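Round white tables for a shared room: matte top, marks, edge

Forum: Furniture and Storage > Tables and Work Surfaces

fedge_banding
Posted May 15, 2022

I look after the fittings in a shared room on the ground floor. One side has tall windows with white frames, the floor is gray carpet, and there is a round white table with black chairs. The rest of the seating is a mix of chairs bought at different times, one of them blue.

The table came from Robles, smooth matte top. I need a second surface for sorting soft items (plush toys, fabric bins, cushions) and have to decide whether to buy another round one or go rectangular. Budget is 700 delivered. 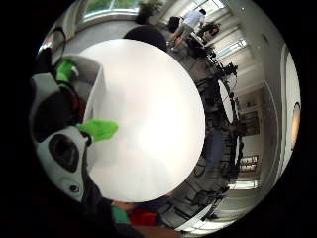 Daylight is the main variable. The windows are the strongest source in the room and a gloss top would throw glare at whoever faces them. Matte has been fine for that. My concern is marking. Gray scuffs show up after a few weeks of bins being dragged across, and the standard spray cleaner smears them.

Questions:
1. Does a matte white top get worse with a melamine sponge?
2. Round or rectangular for sorting into bins?
3. Any experience with the Bralow folding range?

tolerance_7
Reply 1

1. Yes. The sponge is an abrasive. It polishes the high points of the texture and you end up with shiny patches that catch window light at low angles. Use diluted dish soap and a microfiber cloth, then a second cloth with plain water. For rubber scuffs, isopropyl on a cloth, tested underneath first.

2. Rectangular. A rectangular bin on a round top wastes space behind it. You can't push it flush to anything.

3. No experience.

Védís Kjærgaard
Reply 2

I disagree on point 2. We sort donated toys on a round table 133 cm across and I would not go back. The person sits at the curve, the bin goes to one side within arm's reach, and there are no corners to catch a hip on when you walk past with a full load. The space behind the bin is where the overflow goes until it has been checked.

Agree on the sponge.

tolerance_7
Reply 3

Overflow behind the bin is what I would call a defect. Things left there get forgotten. With a rectangular top you put two bins end to end against the back edge and there is no behind.

Védís Kjærgaard
Reply 4

Then you are reaching across the full depth of the table to fill them. Fine standing up, poor sitting down. Our sorters sit.

fedge_banding
Reply 5

Ours sit too, mostly. The bins are light gray fabric with a reinforced rim and a handle cutout in the front. Cutout faces the sorter. Plush is the worst case for volume. It compresses if you push it down, but it springs back over the rim as soon as you let go, so I stop filling early and start another bin.

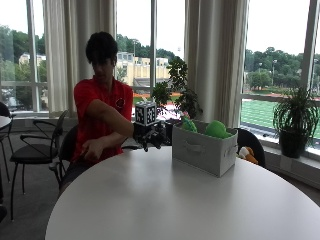 Gray fabric bin on the round table, green plush inside.

Looking at the layout again, the far side of the table is usable if a chair is kept there. It works as a backstop.

clolluletti_owner
Reply 6

On the bins: check whether the base panel is removable. I have the Clolluletti ones and the base is a loose board in a sleeve. Lift by one handle and it tilts, and everything slides to the low end. A strip of hook and loop under the board fixes it. The rim wire is fine.

On scuffs: put felt on the bin, not on the table. Adhesive felt won't hold on the fabric, so sew it or use a fabric glue. Four strips under the base edge.

tolerance_7
Reply 7

Felt picks up grit and then you are dragging grit. Lift the bin.

clolluletti_owner
Reply 8

People do not lift the bin.

hinge_and_bracket
Reply 9

Bralow folding: I had the 80 cm round for two years. The top is flat and stayed flat. The leg lock is the weak part. It wears at the pin and develops a wobble you notice when writing, less so when sorting. On carpet the wobble is damped but the feet sink unevenly, so get the wide foot caps. 80 cm is too small for a bin plus working space. Go up a size.

I would also look at Fedach. Fixed pedestal, heavier, no lock to fail.

Védís Kjærgaard
Reply 10

A pedestal gives better knee room with chairs all the way round. Check the base diameter against your chair legs, particularly any with thin metal ones. Ours hooked on the base plate.

fedge_banding
Reply 11

Thanks. Soap and microfiber it is, sponges removed from the cupboard. I have asked Fedach for a base plate drawing and will measure the chairs before ordering. Leaning round, with apologies to tolerance_7.

tolerance_7
Reply 12

Noted. Post the scuff results in August.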